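Nalora Cabin Case in Sage

We have been selling bags for a good many years now, and if there is one thing customers ask us for again and again it is a small case that doesn't shout. The Nalora is our answer to that, and we're ever so pleased with how it has come out. It's a hard-shell case in a soft sage green (a bit greyer in winter light, a bit leafier in July), and it goes happily with whatever coat you happen to be wearing.

Mei Calloway, who drew the first sketches, wanted something her mother could lift on to a train without asking for help, and she wanted the corners nice and round so they wouldn't catch on every door frame in the hotel. It took us a fair while to get there, and there were one or two early shells we'd rather forget, but we think she was right to hold out!

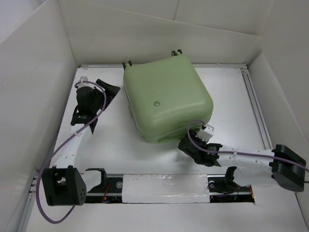
Packing it

The case opens with a zip, so give yourself a bed or a clear bit of floor and let both halves lie open. Shoes go in first, down at the wheel end, and then the heavier things like jeans and wash bags. Jumpers and shirts can fill up whatever room is left. We like to roll ours, although Mei folds everything and gets just as much in, so please don't feel you have to change the habits of a lifetime.

If the zip feels tight, press down gently on the lid with one hand and ease the slider along with the other. Tugging at it from the corner is what does the damage, and we've mended enough of them to know.

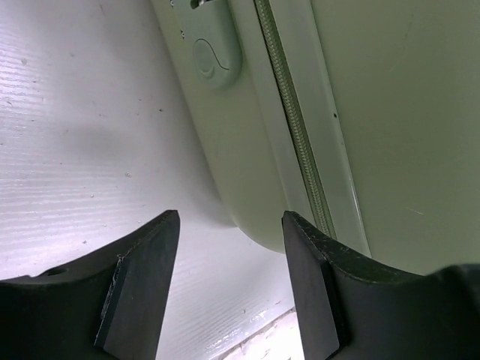

A long weekend's worth of clothes fits without any fuss, and if you're a light packer you may well manage a full week. Do check the size limits with your airline before you set off, as they seem to change their minds rather often.

Looking after it

Wipe the shell with a damp cloth and a drop of washing-up liquid, then dry it with something soft. Small scuffs will usually rub out with a little patience. Every so often, pick the fluff and hair out of the wheels (tweezers are handy for this) and they'll keep rolling sweetly.

Delivery and returns

Orders leave us within 2 working days. You have 19 days to change your mind, and all we ask is that the case hasn't been on its travels yet. Delivery is free on orders over £100.

You may also like: Sevar wash bag, Ketedach luggage strap, Woo shoe pouches (pair)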